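Ositz Court Reports – README

Last updated November 22, 2023

Ositz is a plain-text collection of short local news reports on criminal cases: arrests, first hearings, bail decisions and sentences. It holds 1510 reports, of which 1404 have been matched to a public court listing. The rest are kept in a separate folder called unmatched.

Each report has its own file, with the publication month, the court, the charge as printed and the outcome if one was given. Charges are copied word for word. An arrest is never recorded as a conviction, and a case with no reported outcome is marked open.

Names of defendants, witnesses and victims are replaced by initials. Reports naming anyone under 18 were left out, as were 11 reports covered by a court order.

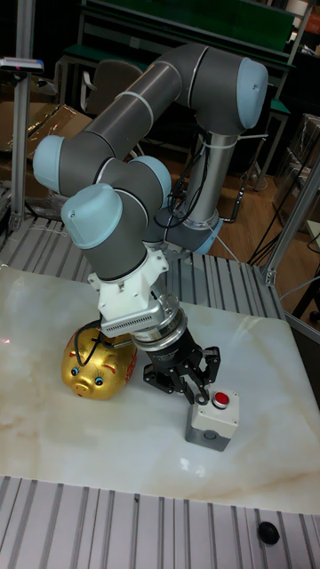
Dougal Niven wrote in to say that initials are not enough in a small town, and that the street names ought to go as well. Street names were taken out in the January release – village names remain.

Known problems

- Bail conditions are missing from most of the older reports.
- Nine files have two charges run together on one line.
- Appeals are not linked to the first trial.

Corrections can be sent to the Ogola desk. Please give the file name and the court.

11 comments | 9 shares

We use cookies to remember your settings. Accept | Manage

© Ositz Court Reports | Contact | Back to top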